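The Arm at the End of the Counter

Ona Vasiliauskas starts her mornings the way a baker might, by wiping down her tools and seeing what the night did to them. Her tool happens to be a robot arm, and she has looked after it for so long that she can hear a sulky joint from across the kitchen (or so she told me, and after a day in Wesport I believe her).

The first job is the fingers. The gripper has two of them, and they have to meet squarely or a spoon handle will slowly turn as it's lifted. Ona closes them on a strip of paper and gives it a tug, then tries again a little nearer the tips. She keeps a notebook going back to June, with 433 of these little tests in it, and she'll happily read you the bad ones aloud.

Then comes the cable, which she fusses over more than anything else. It needs enough slack to let the wrist turn all the way around, but a loop that hangs too wide will catch on things, and Ona has lost a good many cups to it over the years. 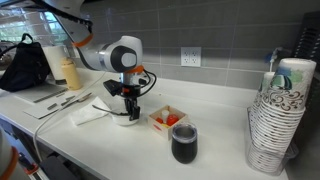

After that she teaches the arm its spoon all over again. She brings it down by hand, slowly, one palm flat against the elbow, and saves the spot where the fingers ought to close. Four millimeters too low and it pushes on the bowl. A hair too high and it pinches nothing but air! Urmas Mägi, who wrote most of the software, would love to see this step disappear, and he has promised as much at every Christmas party I heard tell of.

The big service comes every 2,000 hours. Kęstutis Hunt drives over from Irkholm with his own wrenches, checks the bolts at the flange, and runs each joint end to end while Ona makes the coffee. Last time he found a worn connector at the wrist, a part that cost 290 dollars and took all of ten minutes to swap, once they'd spent the afternoon hunting for it.

"He blamed the software first," Ona said, laughing. "Everybody blames Urmas first."

By the time I left she had the notebook open again and was cutting herself a fresh strip of paper.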